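The Towel Fold Will Not Save You

Every few years the linen business finds a new way to fold a towel and sells it back to us. The latest is the Mokden fold: in half, in half again, then a tuck that is supposed to hold the whole thing together on the shelf. The card that comes with it promises tidy stacks for life. I have my doubts about the life part. 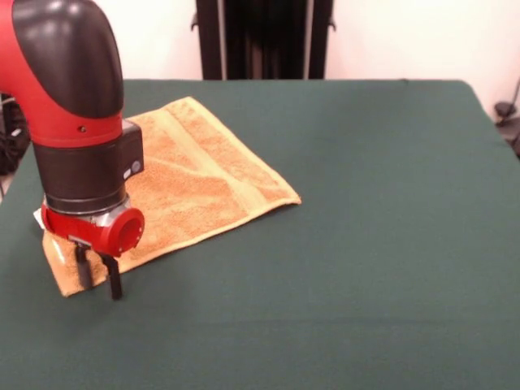
Mancuso says a towel folded damp will smell by suppertime, whatever you call the fold, and that a hook on the door has always been good enough.

I tried it for 2 weeks anyway. The tuck held on thin dish towels and popped open on anything with a thick loop. 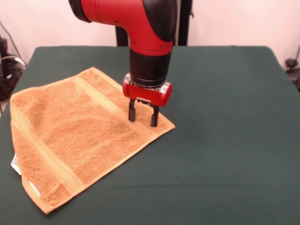 296 words | Home & Linen

Then there is the flat start. Fans of the method want the cloth smoothed out completely before the first crease, which takes longer than the folding. I did 4 towels that way one evening and went back to folding against my chest.

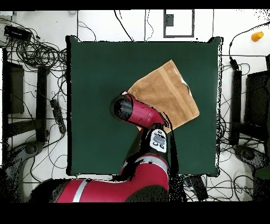

The stores are no better. Badar sells a plastic folding board, and Dunow has a bin with dividers sized for a towel I don't own. 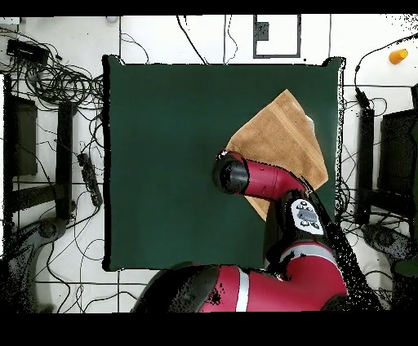 Corners are where all these systems fall apart. The instructions assume the towel sits square to you, and it rarely does. Lay one down at a slant, like the tan one on the green cloth, and "left edge to right edge" stops meaning much. I turn mine by the border and fold whatever side is closest.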